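Voscombe Agent Reviews: data card

Version dated April 3, 2024. Maintained by Liette Vachon and Lalit Tyagi.

Summary

This dataset holds 2,883 short reviews written by people who bought, sold or rented a home through an agent in Voscombe or Parnholm. Each row is one review. The text is kept as the client typed it, including spelling mistakes and missing punctuation.

Source

The reviews came from the feedback form that Poirier sent to clients after closing. Clients ticked a box to allow reuse of their comments. Reviews without the tick were dropped before we received the export. 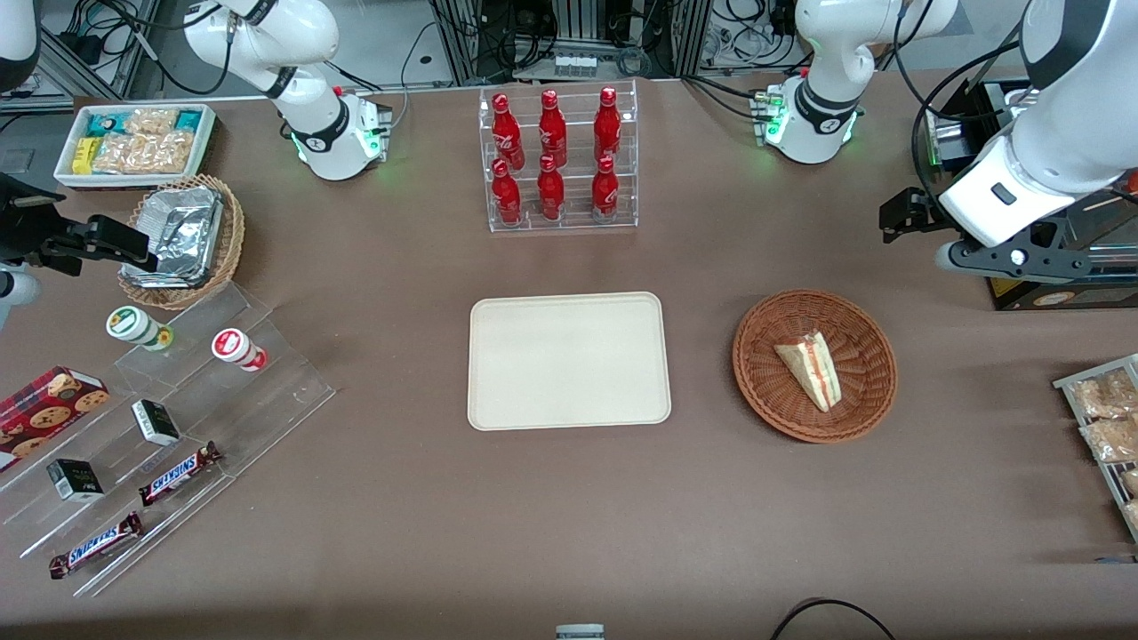
Fields

review_id: a string, unique in the file
role: buyer, seller, both or renter
property_type: single family, condo, townhouse, lot or other
town: Voscombe or Parnholm
close_year: four digits, blank if the client left it out
rating: 1 to 5, whole numbers only
text: the review itself
split: train or test

The test split has 918 rows. Everything else is train. Reviews of the same agent are always in the same split.

Cleaning

Street addresses, phone numbers and agent names were replaced with the tags ADDRESS, PHONE and AGENT. Vernon Cloutier wrote the first script and Jade Gauthier checked a sample of 200 rows by hand. She found two missed street names, both written without a house number, and the script now catches that pattern. Sale prices were left in.

Reviews under 30 characters were removed. Most of them said "great" or "thanks". 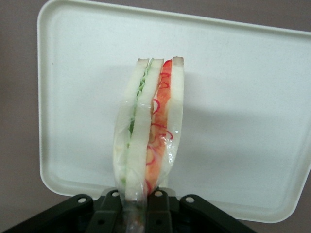
Known problems

Ratings lean heavily toward 5. Unhappy clients seem to skip the form, so don't use the average as a measure of service in either town.

The role "both" was added to the form in December, after most of the reviews were in. Before that, people who sold one home and bought another had to pick one, and many explained it in the text.

Some clients pasted the same review twice for two closings. We kept both copies.

Loading

The file is UTF-8 CSV with a header row. Line breaks inside the text field are quoted. Lachlan Tuhiwai's loader in the Clustach folder reads it without changes.

Corrections

Send the review_id and the problem to Liette. Removal requests from clients are handled first, and the row is left out of the next version.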